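Sondcombe Clothing Exchange
Planning meeting, minutes
26 February 2018, back room at Agyeman Hall

Present: Nadhirah Santoso (chair), Hajar Ramadan (minutes), plus T., Lou, R.K., Benny until the break
Apologies: Marcy, the other Lou

Started late, key trouble. Went straight in.

1. Last minutes
Read, ok. One correction, the rail with the bad wheel belongs to the hall and not to us, so we can't take it to Ploltham. Otherwise agreed.

2. Dark clothes
Carried over from last time and from the time before that. Dark tops are still all going in one heap. Navy, black and charcoal together, then people dig through it at the exchange and the whole thing is on the floor by lunch. R.K. says split by color. T. says split by size, nobody comes in looking for "navy." Long back and forth. Lou pointed out that half the complaints slips from October were about size and the rest were about not being able to tell navy from black under those lights.
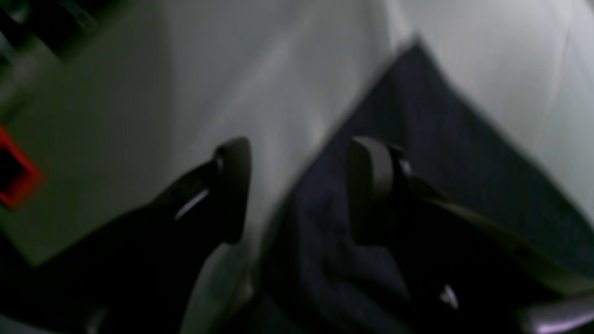 Ended up with size first, then color inside each size, and only for adult tops. Kids' things stay as they are. Navy goes at the window end of the rail. T. to write the cards. If a piece can't be called navy or black by two people looking at it in daylight it goes in black, no more discussion.

Action: T., cards, before next sort.

3. Table covering
Nadhirah brought up the covering again. Pale cloth stays. Shows lint, yes, but dark things show up on it properly and you can see a hole or a missed button before the thing goes in a bag. Benny would like the brown one back, it doesn't need washing as often. Put to the room, Benny alone. Pale it is.

Washing it: whoever closes up takes it home. Hajar has it this time. Not to be tumble dried, it came back shorter last year and wouldn't reach the end.

Also, cloth needs to lie flat before anyone starts. Clips in the blue tin. The blue tin is in the cupboard under the sink, NOT the one by the door.

4. Folding, tops
Everyone folds differently and the stacks fall over. Lou showed her way, sleeves in first and then thirds. R.K. prefers halves. Tried both with what was in the bag. Thirds stands up better in the crates, halves is quicker. Decided thirds for anything going in a crate, hang everything else.

Main problem is still people folding straight out of the bag without flattening. Shake it, lay it down, find the shoulders, pull the hem straight, look at both sides, then fold. If it's twisted, untwist it first. Sounds obvious but see the crate that came back from Ploltham. 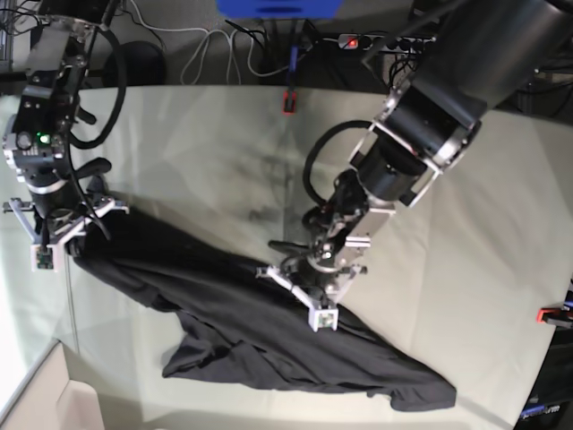
Black item on the covered table.

Inside-out pieces: turn them the right way before checking, not after. Benny says he has been doing this all along. Noted.

Nadhirah asked whether we want a folding board, the plastic kind. T. has used one at work and says fine for shirts, useless for anything knitted. Left it. Can come back if someone finds one cheap.

5. What we reject
Present list is too long and people don't read it. Cut down to:
- holes you can see at arm's length
- stains that have been through the wash and stayed
- anything damp or smelling of damp
- elastic gone
- missing more than one button

Pilling is fine. Faded is fine, though very faded black goes with gray. Missing labels are fine but somebody has to hold it up and guess the size, write it on a tag. If you are guessing between sizes, guess smaller, people would rather find it roomy.

Hajar to type this up large and tape it above the table. The old list to come DOWN, last time both were up and they said different things.

Rejects go in the rag sack. Lou's cousin still takes rags. Sack to be tied and labeled RAGS on both sides after what happened with the curtains.

6. Pleats, gathers and things that won't fold
Skirts mainly, and a few tops. Pleated pieces are coming out of the crates with new creases across the old ones. R.K. suggests hanging all of them, T. says we haven't the hangers. Rolling lengthwise was tried in October and was alright. Pinch at the top so the pleats fall in together, then roll from the waist down, loose band around it.

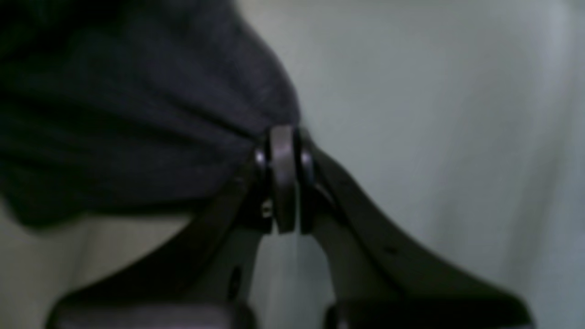

Dark gray fabric, held at the top of the pleats.

Agreed roll if no clip hangers are free. Nothing heavy on top. Anything lined gets hung, no exeptions.

Clip hangers: we had plenty and now we don't. Lou thinks they are going home with the skirts. Sign by the door asking for hangers back. Nadhirah will ask at the dry cleaner's on the corner whether they have any to spare.

BREAK. Benny left. Kettle works again, thanks to whoever.

7. Labels and tags
Etness came back with a price. 1,000 swing tags, plain, with string already on, comes to $40 including delivery. Hajar thinks that's fair, the last lot had no string and we spent an evening threading. R.K. wanted to know if we could get by with masking tape. We could, but it leaves gum on knits and it falls off anything waxed. Approved, Hajar to order. White and not cream, cream looks dirty next to the cloth.

What goes on the tag: size, and "adult" or "child." That's all. Stop writing little comments on them please. People do read them.

8. Belts
Big item tonight and it ran over. Belts get left in trousers, in loops on coats, or turn up loose in the bottom of the bag. So far we've had no rule. Things to settle: do they come out, do they stay with the garment, where do loose ones go.

Nadhirah: take them all out. Buckles snag the knits around them and they make the crates weigh a ton. T. disagrees about coats, a coat without its belt looks wrong and gets left behind. Lou also for leaving coat belts.

Voted. Coat and dress belts stay, tied or buckled to the garment itself so they can't wander. Everything else comes out. Check under folded things before closing a crate, belts slide beneath and you don't see a dark strap under dark fabric till it's caught on something.

Loose belts to be buckled in a loop and hung from the S hooks on the end of the rail, leather on one hook and fabric on the other. Check the holes haven't torn into each other and the prong moves. Cracked leather is a reject. Scuffed is ok, R.K. has polish and will bring it in.

T. asked about sizing belts. No. People can hold them up.

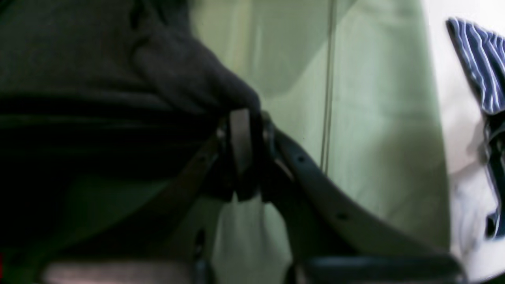
9. Ploltham exchange
They want us again. Room is booked at their end, we bring the clothes, they do tables and tea. Last time they got some 400 people through over the day which was more than any of us were ready for. Things to do differently:

Two vans' worth was too much to unload in the time. Bring one van and refill from Sondcombe at midday. Lou driving, R.K. second.

Crates to be marked on the short end. Long end can't be read once they are stacked.

Mirror. We didn't have one and everyone was using the window. Nadhirah's tall one can go if it's wrapped, blankets in the van.

Changing corner with a proper curtain, not the sheet.

Someone on the dark tops all day, straightening. Not a popular job. T. said she would do the morning if she gets a chair. Afternoon not filled yet, Hajar to ask Marcy.

Leftovers come back to us sorted, at least tops from bottoms. Nadhirah will say so to them in writing this time.

10. Storage
Agyeman want the lower shelves cleared for their own folding chairs. Fair enough, it is their room. Winter coats to move to the upper shelf, which means somebody tall. Summer bags to R.K.'s garage for now. His garage is dry but he needs it back when the weather turns.

Lou asked for bags to be dated when they go up. Yes. Marker on a string tied to the shelf because the markers walk.

Cedar blocks: sand them or replace them? T. will sand a couple and we'll see if they smell of anything.

11. Any other business
- Lost: gray wool glove, left hand, might of gone out with a coat. It's Hajar's.
- Scissors are blunt. Lou has a spare pair.
- The steamer is spitting rust again. Don't use on anything pale untill it has been descaled. R.K. will take it.
- Door code is changing, Nadhirah will phone round with the new one. Don't put it in an email.
- Can people please stop leaving single socks "for next time."

Actions
T.: color cards, cedar blocks
Hajar: reject list typed up, tags from Etness, wash cloth, ask Marcy
Nadhirah: hangers, letter to Ploltham, mirror, door code
R.K.: polish, steamer, garage
Lou: hanger sign, scissors, van

Next meeting same place, Nadhirah to confirm the night once she has heard from the hall.

Minutes HR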